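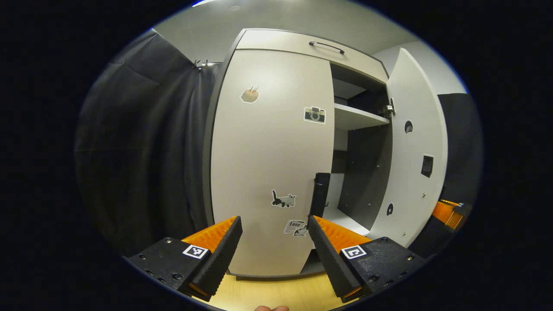 One buyer wrote to us that her pantry door had been hanging low for two years and she had been lifting it with her foot every time she closed it. She wanted to know if new hinges would fix that or if she needed a new door. In most cases the hinges are enough. A door that drops usually has a worn hinge arm or screws that have pulled out of the side panel, and both can be put right with the parts on this page.

Susora Wide-Opening Cabinet Hinge

Storage & Hardware / Hinges / Tall Doors

Reading time: 5 min

The Susora is a concealed hinge for tall cabinet doors: pantries, broom cupboards, linen cabinets and wardrobes with swing doors. It opens to 146 degrees. The door swings well past the side of the cabinet and stays out of the way while you pull out a drawer or a deep basket. The arm and cup are nickel-plated steel. The closing damper is built into the arm and can be switched off with a small lever if you don't want it.

We sell it in single pieces and in packs of 6. A pack comes with mounting plates, wood screws and one paper drilling template. The template is printed on both sides, one side for left-hand doors and one for right-hand doors.

What it fits

The hinge is made for doors from 16 to 20 mm thick. Thinner doors don't leave enough material under the cup hole, and the drill can come through the face. Thicker doors will bind against the side panel when they open. Measure the door itself and leave out any raised trim or edge band.

It works on frameless cabinets, where the mounting plate goes straight onto the inside of the side panel. For face-frame cabinets you need the Villton frame adapter, sold separately. The adapter uses the same screws.

There are three versions:

Full overlay -- the door covers the whole edge of the side panel. Most single tall cabinets use this one.

Half overlay -- two doors share one middle panel and each covers part of the edge.

Inset -- the door sits inside the cabinet opening.

If you are not sure which one you have, open the door and look at the old hinge arm. A nearly straight arm is full overlay. An arm with a small bend is half overlay. An arm with a strong bend is inset. Send us a photo if it is still unclear and we'll tell you which to order.

How many per door

Count by height and weight together. A short door over a fridge or an upper compartment takes two. A counter-height door takes two or three. A full-height pantry door takes four, and five if you plan to hang a spice rack or a mirror on it. Spread them out, but put the top two closer together than the others, as the top of the door carries most of the pull.

Where two doors of different widths close side by side, the wide one needs more care. It puts more strain on the hinges and shows any sag sooner. We suggest one extra hinge on the wide door and the normal number on the narrow one.

Fitting

Take the shelves' contents out first, at least from the shelves near the hinge side. Have a second person hold the door.

Unclip or unscrew the old hinges from the bottom up and leave the top one for last. Lay the door face down on a blanket. If the old cup holes are clean and the right depth, the Susora will drop in. Press it in by hand, square it up against the door edge and drive the two screws. Use a hand screwdriver for the last turns, since a power driver strips particleboard very easily.

The plates go on next. If the old screw holes are loose, fill them with wood glue and a piece of dowel, let it dry overnight and drill again. Moving the plate up a little also works if there is nothing in the way.

Hang the door from the top hinge, clip the others, and then adjust. Each hinge has three screws for adjustment. The front one moves the door left and right. The rear one moves it in and out. The one on the plate moves it up and down. Make small changes and close the door after each one.

Two things to check before you order

The first is the wall. A door that opens to 146 degrees needs room beside the cabinet. In a corner it will hit the wall, or the handle will. The Carrilho stop clip limits the swing to a right angle and snaps onto the arm without tools.

The second is the neighboring door or drawer. Long bar handles stick out further than people expect, and two of them can knock together when both doors are open.

Care

Wipe the hinges with a dry cloth when you clean the shelves. They don't need oil -- oil collects dust and will slow the damper. Tighten the plate screws once a year. In a laundry room or a damp basement, look for rust around the screw heads and replace the screws if you find any.

Keep cleaning spray off the damper. If a door starts to slam after years of soft closing, check that the lever hasn't been bumped to the off position before you order a new hinge.

Finish and price

The standard finish is nickel. A black finish is made in the full overlay version only. The cover caps are loose in the bag and come in the same color as the arm. Prices for single hinges and packs are on the order form, along with the Villton adapter and the Carrilho clip.

The older Grirnard hinge is no longer made. The Susora uses the same cup size, but the plate holes are spaced differently, so you will need to drill new ones. We still have a few bags of Grirnard screws and caps. Ask before you order, as we don't list them.

Returns

Unused hinges can be sent back in their bag. Once a cup has been pressed into a door we can't take it back, unless it is faulty. The paper template can't be returned on its own.

Page updated 2021-04-22. The black finish is out of stock and will be back in May.

Contact us | Copyright Susora Hardware | Back to top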